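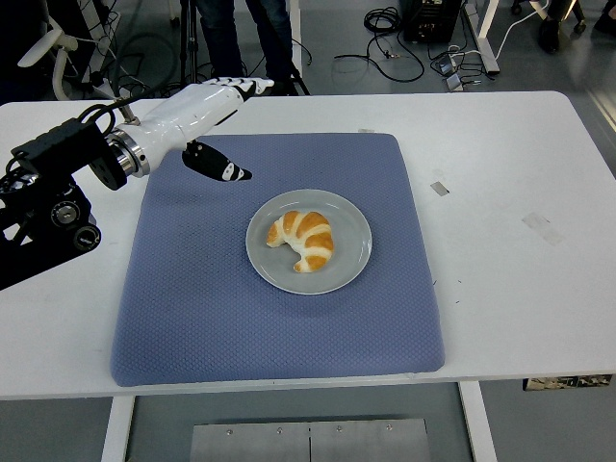
Croissant on a gray plate

Fidstead Home Baking Forum > Laminated Doughs > Butter leaking out during the final proof

wurirwood_baker
Posted 12 February 2026
Third batch in a row where I end up with a puddle of butter on the sheet before the tray even goes in the oven. Once they bake, the bottoms fry and the inside is bready with no real layers.
What I'm doing: 500 g bread flour, 280 g butter for the block, three letter folds, 30 minutes in the fridge between each. I shape, then proof in the oven with the light on and a pan of hot water on the bottom rack until they look puffy. Baked at 400 F.
Butter is the store brand stick kind. Is it the butter, or am I rolling too thin?

clonberg_kate
How warm does the oven get with the light on and the water in there? Put a thermometer in and check before you change anything else. Butter starts getting soft and greasy well before it looks melted. I keep my proof at 76 F and never above 80.

wurirwood_baker
Just checked. 91 F after half an hour. So that would be one problem.

Ghassan Kanaan
That is the whole problem. At 91 the butter is going to run no matter what brand you bought. Skip the hot water or let it cool down a lot first, and turn the light off once the oven is up to 76 or so. Expect two hours or a bit more. People read "proof until doubled" and hurry it with heat, which works fine for sandwich bread and ruins croissants.
I would also go colder between folds. 30 minutes is enough if your fridge is cold and the dough is a thin slab. If you fold it up thick, the middle stays warm.

oldmixer
I don't agree that it's the whole problem. Store brand sticks here run 80 percent fat and they smear. I switched to an 82 percent butter and my layers got better the same week with no other change. I proof at 82 F and get no leaks.

Ghassan Kanaan
82 F is not 91 F. I've used 80 percent butter for years. It's a little less forgiving when you roll, I'll give you that, but it doesn't end up in a puddle at 76.

oldmixer
Fine, but "a little less forgiving" matters to somebody on their third batch. The water in cheap butter makes the dough sticky and then people add flour and then the layers don't bond.

clonberg_kate
You can both be right. Fix the temperature first because it's free. If the layers are still poor after that, spend the money on butter.

Getsemaní Mendoza
One thing I haven't seen mentioned. OP, when you roll out, does the butter crack into pieces or does it bend with the dough? If it cracks, you get islands of butter with bare dough in between, and those islands leak first. I take the block out of the fridge and beat it with the pin until it folds without breaking. The dough should be the same firmness when you press it with a finger.
Mine cracked every time in winter until I started doing that. In August I have the opposite trouble and roll at 5 in the morning.

wurirwood_baker
It cracks. I could see it through the dough on the first fold and figured it would even out.

Getsemaní Mendoza
It doesn't even out. Once it's broken, the next folds only make smaller pieces. You can still bake it, but it comes out closer to a brioche.

ghanem_flour
Also your bread flour might be stronger than you want. I use all-purpose at 11.7 percent protein and it rolls out without fighting back. Strong flour springs back, you lean on it harder, and the butter gets pushed through. Let it rest 7 minutes on the counter if it fights you – longer and it's too warm, put it back in the fridge.

oldmixer
All-purpose makes a flat croissant. Bread flour and patience.

ghanem_flour
Mine aren't flat.

clonberg_kate
There's a 17 page thread on flour already, please take it there.

wurirwood_baker
OK, batch four. Same store brand butter, same bread flour, so I only changed the temperature and beat the block first. Proofed at 77 F for two hours and 20 minutes. No puddle, just a light shine on the parchment. The bottoms are brown and not fried. I cut one open and the holes are uneven, tight near the middle, but there are real layers on the outside third.

Ghassan Kanaan
Good. Tight in the middle usually means underproofed or rolled up too snug. Give them another 20 or 30 minutes next time. They should wobble when you shake the tray.

oldmixer
Now try it with the better butter and report back.

wurirwood_baker
Will do. It's on sale at the place by my work until the weekend. I'll get two pounds and freeze one.

Getsemaní Mendoza
Thaw the frozen one in the fridge overnight, and beat it longer than you think it needs. Mine was always more brittle after freezing.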